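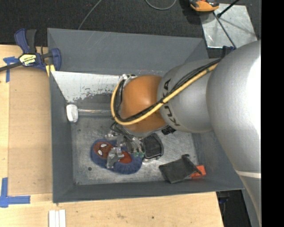 4. Collecting demonstrations

4.1 Workspace and hardware

All demonstrations were recorded on a single KUKA arm fitted with a metallic linkage gripper and working over a grey metal bin (Figure 3). The bin stands on a wooden tabletop and is clamped at its edge, which kept it from creeping when the fingers pressed against a wall. Supply lines run along the outside of the arm: a yellow hose and a bundle of black cables tied beside it, with a loop left at the joint above the gripper. The loop sets a practical limit on wrist rotation. Operators were told to stay within it, and the control software refused commands that would have passed it.

The viewpoint in Figure 3 is that of the fixed workspace camera. Its image was stored with every demonstration and is the only image given to the policy. The arm hides part of the bin whenever the gripper is low, and objects beneath it can be partly or wholly out of view. We did not add a second camera to remove this effect. One aim of the study was to find out whether policies trained from hand guiding and from remote control differ in how they cope with a blocked view.

Figure 3. Workspace during collection. The gripper is over a plush item, with a black tray-like object and a dark pouch to its right.

4.2 Objects

Objects were drawn from a mixed pool of soft, rigid and shiny items. Soft items such as the plush in Figure 3 change shape under the fingers and can be taken from many directions. Flat items with a raised rim usually leave only the rim to grasp. Pouches fold, and a fold can be mistaken for an edge. Before each session the operator tipped a new selection into the bin and did not arrange it further. Objects that came to rest against a wall or on top of one another were left as they fell.

The bare metal floor gives dull reflections that shift with the room lighting. We considered lining it with matt sheet and decided against this. The bins at the Kistberg sorting site, where the method is meant to be used, are unlined, and a policy trained over a plain background would have told us little about them.

4.3 Two ways of showing the task

In the hand guiding condition the operator stood beside the table and moved the arm directly, with the controller cancelling the weight of the arm and gripper. Finger closing was commanded with a foot switch. Joint positions were logged throughout, and the resulting path was then replayed by the arm without the operator. Images were taken during the replay, so that hands and sleeves did not enter the training data. The bin had to be returned to its starting state before each replay. For rigid items this was done by placing them against an overlay of the first camera image. For soft items the match was poorer, and a replay in which the gripper missed was thrown away along with its source demonstration.

In the remote control condition the operator sat at a desk facing away from the table and worked from the camera image alone, using the Lemus handset. Hand motion was scaled down by half when the gripper was below the rim of the bin. No replay was needed, as the operator was never in view. The operator also saw exactly what the policy would later see, a point taken up again in Section 6.

Four operators took part: Marta Stetsiuk, Fadwa Badawi, Santosh Upadhyay and Pankaj Bhatt. Each worked in both conditions. Two began with hand guiding and two with remote control. Practice runs were not kept.

4.4 Data

The final set holds 1512 demonstrations by hand guiding and 3220 by remote control. The difference comes from the replay step, which doubled the arm time for each hand-guided demonstration and led to the discards described above. To keep the comparison fair, the main experiments use equal subsets of 500 demonstrations per condition, sampled so that each operator contributes the same share. The full sets are used only in the scaling experiment of Section 5.4.

A demonstration starts with the arm at rest above the bin and ends when the gripper has released an item outside it. Each was cut into four phases: approach, contact, lift and transfer. Cuts were placed automatically from finger position and gripper height. Han-gyeol Pyo checked a sample by eye and agreed with the automatic cut in 92 per cent of cases. Most of the disagreements lay between approach and contact in demonstrations with soft items, where the fingers press into the material well before they close on it. We left these cuts as they were.

4.5 Differences between conditions

Hand-guided paths were shorter and smoother. Operators tended to tilt the gripper early and bring it in at the final angle. Under remote control they more often came straight down, paused above the item and corrected the tilt there. The pause appears in the logs as a run of small movements with little net progress, and a policy trained on it without filtering is inclined to hover. We therefore dropped time steps in which the commanded motion fell below a fixed threshold, in both conditions. Section 5.3 reports results with and without this step.

Contact with the walls was more frequent under remote control. Depth was hard to judge from the one image, and operators said that they used the shadow of the fingers on the floor as a guide. Light contact was allowed. A demonstration was stopped if the force at the wrist passed the safety limit, and stopped demonstrations are not part of either set.

A further difference concerns the choice of item. Standing at the table, operators could lean over and pick out items lying behind the gripper as seen from the camera. At the desk they chose items that were in clear view and left the hidden ones until last. The two sets therefore differ in what was grasped as well as in how it was grasped. We correct for this in the evaluation by fixing the target item in each trial, using the same list of targets for every policy. The training data were not rebalanced.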